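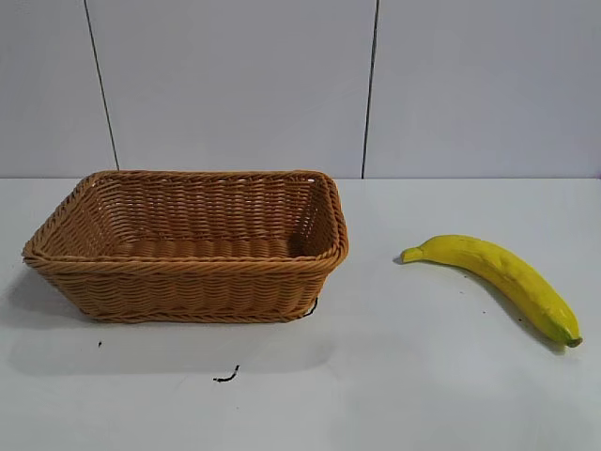 The tabletop arm arrives in one box

Clevau has been selling lab furniture for years. Its first robot, a small arm called the Navickas, went on sale in July, and the company lent us one for long enough to find out what a school or small workshop would get for its money.

The price is 1,199 euros for the arm, its controller, a fixed camera on a short mast and a two-fingered gripper. A second arm can be added later and run from the same controller. There is a bigger bundle at 2,638 euros, with two arms, two cameras and a year of the Emutine software on its paid tier. The single-arm kit comes with the free tier, and that is what we used.

Setting up

The carton weighs enough that two people should carry it up a flight of stairs. Inside, the arm is already assembled. It clamps to the edge of a table with a pair of screws, and the controller sits behind it and needs its own mains socket. The network cable is too short. Ours reached the floor and stopped.

Henrik Haberkorn teaches technology at a vocational college in Gikstead and has had a Navickas in his classroom since the spring, when Clevau was still handing out trial units. He told us to leave a whole morning for the first calibration, and he was right. The arm has to touch a printed card at 13 points, and if the card moves you begin again. We taped ours down on the second attempt.

"After that I have not needed to touch it," he said. "The students knock the table and it still finds its place. I would not say the same about the camera, which we check every Monday."

The first task

Most robot kits of this kind begin with coloured blocks. Clevau begins with groceries. The first lesson in the manual is a pick-and-place job in which a banana has to go into a basket, and it needs nothing more than a table, those two objects and some patience. The basket in our pictured layout is a low rectangular one in a tan weave, with a thick braided rim, and the banana lies to the right of it with a clear stretch of white table between the two.

A banana is a reasonable choice for a beginner. It is bright yellow, so the camera has little trouble with it against a pale surface. It is also curved, which means the gripper cannot come down at just any angle. Close the fingers along the length of it and they slide off. Close them across the thick part in the middle and they hold.

The user teaches the arm by holding it at the wrist and moving it through the job by hand. The controller records the movement and what the camera saw. Emutine then takes the recordings and works out a way of doing the job unaided. The manual asks for 56 recordings before the first training run. This took us an afternoon, with breaks, and the wrist is stiff enough that a smaller student would want to swap with someone.

The basket matters more than we expected. Its sides lean outwards, so the opening is a little wider than the base, and that gives the arm some room for error. The rim is the hard part. In our early runs the arm came in too low and pushed the basket along the table. Emutine has a setting called approach height that deals with this, but it is three menus down and the manual mentions it only in an appendix.

Snežana Hoxha, who looks after training materials at Clevau, said the appendix will be moved forward in the next edition. She also said that customers are free to use any basket they like, provided they record with the same one they mean to use later. We tried swapping ours for a washing-up bowl and the arm stopped short of it every time.

The software

Emutine runs in a browser. The free tier allows one project at a time and does its training on Clevau's own servers, in a queue. Our first run went in at four in the afternoon and was ready the next morning. The paid tier skips the queue and lets several projects run side by side.

The recording screen is good. It shows the camera view, a large red button and very little else. You can delete a bad recording straight away, and you should, as the bad ones do show up in how the arm behaves. The results screen is less good. It gives a score for each run without saying what the score is made of, and the help page repeats the same sentence in different words.

Jörg Brandes, who runs a two-person packing business and bought the kit with his own money, has given up on the score and watches the arm. "If it goes to the right place it is a good run," he said. He is trying to get it to put sachets into cartons. It manages the stiff sachets and drops the soft ones.

What is missing

There is no cover for the arm's lower joint, and crumbs and dust will get in. Spare finger pads are sold only in packs, with a delivery time of two weeks. The mast for the camera has no scale printed on it, so if it slips you have to judge the old height by eye. A strip of masking tape and a pencil mark does the job.

The noise is acceptable. You can talk over it in a classroom, though the controller fan stays on after the arm has stopped.

Who it is for

A college that already teaches automation will find the single-arm kit good value, and the lessons after the first one move on at a sensible pace. Small firms should ask for a loan unit and bring their own goods to it. Clevau lends them out for ten working days against a deposit, and the return postage is paid by the customer.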